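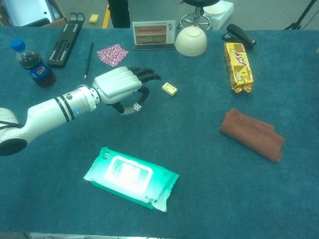

Photo: Tanvir Ranasinghe, Prurneck project group

Grasp Planning on a Cluttered Tabletop: Software Report
Lutz Lammers and Tanvir Ranasinghe
Submitted May 18, 2026

1. Scope

The project covers the software between the depth camera and the hand controller. The arm, the hand and their low-level drivers were supplied by the lab and were not modified. Our task was to write a planner that selects one object from a crowded table, computes a grasp and a collision-free approach, and hands the result to the existing trajectory executor. The package is called Prurneck. It replaces Ruppert, the planner left by the previous group, which assumed that objects stood upright and well apart.

2. Test objects

The set mixes shapes on purpose. The bottle lying on its side, the overturned bowl and the stapler each have a different preferred grasp axis. The folded towel and the wet wipes package are deformable and were expected to cause trouble in segmentation. The wipes also reflect light strongly, and the depth image has holes wherever that happens. The pencil and the small yellow block next to the fingertips are the low end of the size range. At that height above the cloth, sensor noise and object are hard to tell apart.

3. Pipeline

Prurneck runs as 2 processes. The perception process fits a plane to the table, removes it, and clusters the remaining points. Color is used as a second cue to split clusters that touch. Each cluster receives a bounding box and a label: rigid, soft or unknown.

The planning process takes the cluster list and generates grasp candidates. For rigid clusters the candidates come from the principal axes of the box. For soft clusters only top-down pinch grasps are produced. Unknown clusters are treated as obstacles and never as targets. Candidates are scored on finger clearance, wrist angle and distance to neighboring clusters, and the best one goes to the path search.

Collision checking uses a simplified model of the hand, with one capsule per finger link and a box for the palm. The first version left out the thumb. With the fingers curled and the thumb bent under the palm, the real hand reaches lower than that model did, and the planner accepted approaches that would have put the thumb into the table. Adding the thumb links corrected this at a small cost in planning time.

4. Logging and replay

Every planning request is written to disk with the point cloud, the candidate list and the final score. The replay tool, Dranditz, loads these records and runs the planner again without the arm. We collected 242 records and used them as a regression set from September on. Most scoring bugs were found this way, including a sign error in the wrist angle term that had favored awkward left-side approaches.

5. Open problems

Thin objects remain the weak point. The plane removal threshold has to be loose enough to absorb wrinkles in the table covering, and a pencil can disappear along with them. A lower threshold brings the pencil back, together with false clusters – these are then labeled unknown and block the path search.

Flat printed paper is found by color but has almost no height, so no valid pinch is generated. We return an explicit "no grasp" status in this case. Ruppert returned an empty path, which the executor read as success.

The hand-eye calibration is still loaded from a fixed file. Rikon, the lab's calibration service, can publish updates while the arm is running, but Prurneck reads the file only at startup. A subscriber exists on a branch and has not been merged.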